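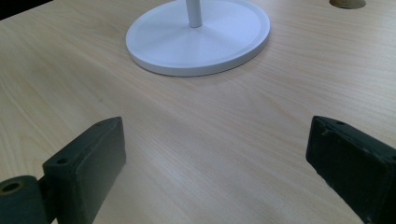 About Us

Stadel Shared Workshop is a member-run school and workspace for people who build robots and small automated machines for use at home. The workshop offers evening instruction, bench space, storage and access to tools that most households have no room to keep. It is open to adults of any background. Previous training in electronics or programming is not required for admission to the introductory course.

Our History

The workshop began as a repair evening held in the rear room of the former Prikari upholstery shop. Those who attended brought radios, lamps and kitchen appliances. Over time a number of regular visitors began to bring projects of their own, among them a motorized window blind, a plant watering system and a small arm assembled from spare motors. When the upholstery shop gave up its lease, the members took over the full premises and adopted the present name.

The building has been altered very little. The cutting room is now the machine room, and the former showroom houses the member benches. The front counter was kept and serves as the tool desk.

What We Do

Instruction at Stadel is organized by project. A student does not enroll in a course on motors or a course on sensors. Each student proposes a machine for a definite task in his or her own home, and instruction is arranged to suit that machine. Recent proposals have included a device to sort buttons by size, a cat door that keeps a log, and a two-finger gripper on a handle for a student who has difficulty reaching the back of a desk.

The introductory course runs for 3 terms. The first term is given to measurement, drawing and hand tools. In the second, students build the moving parts of their machine and test them without power. Motors, wiring and control programs are introduced in the third term. Students who arrive with experience may ask to be placed in a later term after a short interview and a review of earlier work.

Members who have completed the course may continue on their own projects during open bench hours. An instructor is present at all times when the machine room is in use.

The Gripper Bench

Much of the present work of the school concerns grippers. The subject suits a shared workshop well. A gripper can be made from a small amount of material, it can be tested by hand before any motor is attached, and its faults are easy to find. Fingers that are not parallel will turn an object as they close on it. A loose pin at the joint will show itself as play at the fingertips. Students learn to correct such faults by filing, shimming and, where necessary, making the part again.

The standard teaching pattern is known in the workshop as the Fostora pattern, after the project for which it was first drawn. It has two facing fingers and a hand grip, and the finger faces may be exchanged for others of a different shape or surface. Drawings are kept at the tool desk and may be copied by any member for private use. Changes to the pattern are recorded in the bench book, together with the reason for the change and the result of testing.

Testing follows a fixed order. The student first closes the fingers on nothing and checks that they meet evenly along their length. The gripper is then tried on a block, a cylinder and a soft object. Household articles come last. Tall, narrow articles such as stands and bottles are included in every test, as they tip easily when approached from one side. A student records each attempt, including those that fail. Bench books are inspected at the end of each term and returned with written comments.

Facilities

The premises comprise a machine room, a bench room, a small classroom and a store. Equipment available to members includes two drill presses, a band saw, a bench lathe, soldering stations and a set of 3D printers. Each member bench is provided with task lighting and a lockable drawer. Projects may be left on the open shelves between visits if they are labeled with the name of the owner and the date of the last work. Unlabeled items are moved to the store and held for 60 days.

The reference library holds 481 titles on mechanics, electronics, woodworking and control, many of them given by former members. Books may be borrowed for one term. Service manuals and the Bühler collection of clock and instrument drawings may be consulted on the premises only.

Safety and Conduct

All members complete a safety session before using powered tools. Eye protection is required in the machine room without exception. Machines that move under their own power must be fitted with a stop switch within reach of the operator, and must not be left running unattended. Work involving household current is inspected by an instructor before it is connected.

Members are expected to clean their bench before leaving and to return tools to the desk. Borrowed tools should not be passed directly from one member to another.

Membership and Admission

The school admits new students twice a year. Applications for the coming intake close on 17th November. Applicants are asked to submit a one-page description of the machine they wish to build, with a sketch and the measurements of the place where it will be used. A finished design is not expected. The machine should be small enough to pass through an ordinary door and should serve a need that the applicant can explain plainly.

Fees are set each July and are posted at the tool desk. Reduced fees are available to students, retired persons and those out of work. Requests for a reduction are handled in confidence and do not affect the decision on admission.

Visitors are welcome during open bench hours and are asked to report to the tool desk on arrival. Children may visit when accompanied by an adult, but may not enter the machine room. Groups should write in advance to arrange a time.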